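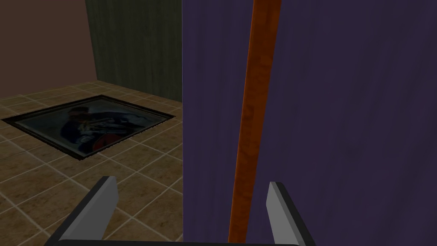 Page last changed in August

Bitadora Home Help > Paint and Color

Going dark purple in a small north-facing room, am I going to regret it?

eggplant_or_bust

Hi all! I've lived in Nulside for 2 years with a spare room painted the color of old oatmeal and I have finally had enough. I want purple. I mean a real deep purple, close to black at night, all four walls. The room is 10 feet by 8 feet, one window, faces north, and gets a grayish light most of the day. I use it for reading and for my sewing machine.

I have three worries. First, everyone in my family says a dark color will make it feel like a closet. Second, the walls were patched by whoever lived here before and there are shiny spots that show up when the lamp is on. Third, I have a honey-colored pine shelf and a picture rail in the same orangey wood, and I can't decide if those will look fantastic or like a Halloween display. I have a gallon of Clinora primer in the basement, plain white, never opened. Can I use that or do I need something else?

Also, do I paint the ceiling? I'm so excited about this I could start tonight, so please talk me through it before I do something silly!

slowdrip

Do it!! I did my dining room in a plum color and I still walk in there just to look at it. A small room is small whatever you do to it. Mine was small and dull in beige and now it's small and gorgeous.

Please don't start tonight though. Wash the walls first, let them dry overnight, then deal with those shiny spots. Those are patches that never got primed, so they take the paint differently from everything around them. Sand them lightly with something fine, wipe off the dust, and prime the whole wall, corner to corner. If you only prime the patches you'll be able to find them forever.

About the white primer: it'll work, but you'll be painting a long time. Ask the store to tint it gray. They can usually do it with an unopened can even if you didn't buy it that week, and deep purple goes over a medium gray so much faster. Over white I needed 5 coats. Five! My neighbor's room had gray under it and she was done after the second one.

Get the flattest finish you can live with. Every roller mark shows in a dark color once there's any shine to it. I used the Yeom matte and I love it, but it does scuff when you brush past it with a laundry basket, so keep some back in a jar for touch-ups and write the color on the lid.

Ceiling: leave it.

quiltsandgrout

I disagree on the ceiling, and I'll get to that, but everything slowdrip said about primer is right on. Tinted gray, whole wall, no shortcuts.

I want to talk about the light, because it matters more than the shade on the chip. North light is cool, and it pulls purple toward blue. A chip that looks like ripe grapes under the store lights can look like navy on your wall at noon. So buy a sample pot and paint a big piece of poster board, leaving a white border all the way around. Move it around the room for a few days. Look at it with your coffee, look at it at 4 p.m., look at it with the lamp on. If it goes blue on you, step over to one with more red in it. It's worth the wait, and it's fun too!

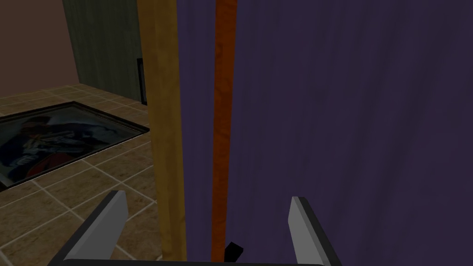

Orange wood with purple is the part I'd worry about least. The two are far enough apart to wake each other up, and the trick is how much of each you let in. A deep violet like the big purple panel in the picture, with those faint up-and-down streaks, can take up most of the view and still be easy to look at, and it only takes a strip of orange to warm it. A picture rail and one shelf sound just about perfect to me. What I would not do is add an orange rug and orange cushions and a pumpkin lamp. Cream, moss green, and a bit of old brass would be lovely in there.

Ceiling: paint it! Same color, or the same color mixed half and half with white if that scares you. A bright white lid on a dark little room draws a hard line right where you'd like the walls to float off. Do the ceiling first, then cut in, then roll, and keep a wet edge as you go.

For the sewing, get a proper task lamp with a warm bulb. Dark walls don't bounce light back at you, and you'll be squinting at navy thread by dinnertime.

tapefirst

use good tape and pull it off while the paint is still a little soft. thats all i got. purple rules

eggplant_or_bust

You are all wonderful. The store said yes to tinting the Clinora, and I have two poster boards leaning against the wall right now. One has already turned blue on me, so it's the redder one! I'm going for the half-and-half ceiling. Does the primer need sanding between coats, or only before the color goes on?

slowdrip

Just a quick once-over before the color, then wipe it down. Post it when it's done!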